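Proyecto Mesulora – informe parcial, enero
Autor: Berhanu Tamiru

3. Método

Demostraciones con dos pinzas de mano, una por brazo, sin teleoperación. Tarea: objeto pequeño encima de una tela arrugada, pasarlo a la bandeja blanca y después extender la tela. Parece fácil pero la tela cambia de forma en cada intento y la política se pierde. Grabamos 200 episodios con siete telas distintas – la posición inicial se cambia a mano entre episodio y episodio, sin plantilla.

Se descartan los episodios donde una pinza sale del campo de vision más de 13 fotogramas seguidos. Criterio un poco arbitrario, lo dejamos así por falta de tiempo.

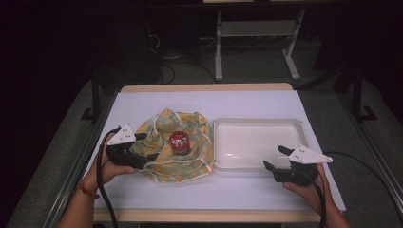

Para el entrenamiento cada episodio se corta en ventanas solapadas, en total alrededor de 3228. Dos variantes: (a) las dos manos en un solo vector de acción, (b) una cabeza por mano. La (b) converge antes pero coordina peor al extender, tira de un lado y el otro llega tarde.

4. Resultados (provisional)

Pasar el objeto: bien en las dos variantes. Extender la tela: solo la (a) da algo aceptable, y falla con los pliegues que quedan debajo del objeto. Las telas estampadas no dieron mas problemas que las lisas, esperábamos lo contrario.

Pendiente: repetir (b) con pérdida conjunta, revisar la sincronización de las pinzas y completar la tabla 2.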